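The Long Goodbye of the Kitchen Table

In Wercombe, you can still buy a kitchen table in August. You just have to want one badly enough to attend an estate sale at seven on a Saturday morning, and to own a truck, or to know somebody who does and is awake.

I went to four of these sales last summer, and every one of them had a table in the garage with a piece of masking tape on top. The going price was $40. One of them, a drop-leaf thing with a burn mark the shape of Florida, had been marked down to $2, and people were walking around it to get to the record player.

What happened? The short answer is the counter. The longer answer takes in the dishwasher, the laptop, the open floor plan and a national loss of nerve about sitting across from one another.

The house I grew up in had a kitchen the size of a parking space, and the table took up most of it. To open the oven, you had to ask someone to stand. My homework smelled of onions until I left for college. My parents paid bills there, cut out sewing patterns there and, on a few memorable nights, took apart a lawn mower carburetor there, on newspaper, while dinner waited on the stove. All of that has since been assigned its own room, or its own app.

The builders noticed before the rest of us. At Stullell, a new development on the north side of town, the brochure offers 104 homes in five layouts. I toured three of the layouts, each with a mudroom, a pantry you could park a golf cart in, and a place to charge the dog's collar. None had a spot where a table would obviously go. When I asked the woman in the sales office where people ate, she patted the island, warmly, like the neck of a horse.

I have nothing against islands. They are handsome, they hide the trash can, and they give guests something to lean on while they tell you they aren't hungry. But you sit at an island in a row, like people waiting for a bus. It's hard to have a proper argument with someone whose ear is all you can see. My brother-in-law and I haven't disagreed about anything since he remodeled, and I miss it.

The furniture business has its own theories. Semple, the store on Main Street that sold my grandmother her dinette set, has been open for 50 years and now keeps its tables upstairs, past the recliners. The salesman who walked me up there had to find the light switch. Stools, he told me, are what pay the rent. People buy them four at a time, discover that they're the wrong height, and come back for four more.

He did see hope in the small round table, which younger customers buy for apartments and then keep. He also sees people come back for a big one after the second kid, looking faintly embarrassed, as if they'd been caught buying a station wagon.
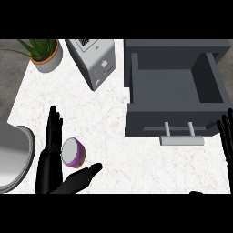 What the Counter Can't Do

The trouble with a counter is that it already has a job. Somebody is always about to chop something on it. Whatever you spread out – the tax forms, the jigsaw puzzle, the science project due tomorrow – has to be gone by dinner, and so nobody starts the jigsaw puzzle.

In Zostden, where my aunt lives, there's a diner that gave up its booths for a long counter and then, two winters later, quietly put back a single table by the window. There is a waiting list for it. I stood there for most of an hour with a menu under my arm, looking at a dozen empty stools.

I bought the drop-leaf, by the way. It wobbles, and it blocks the oven.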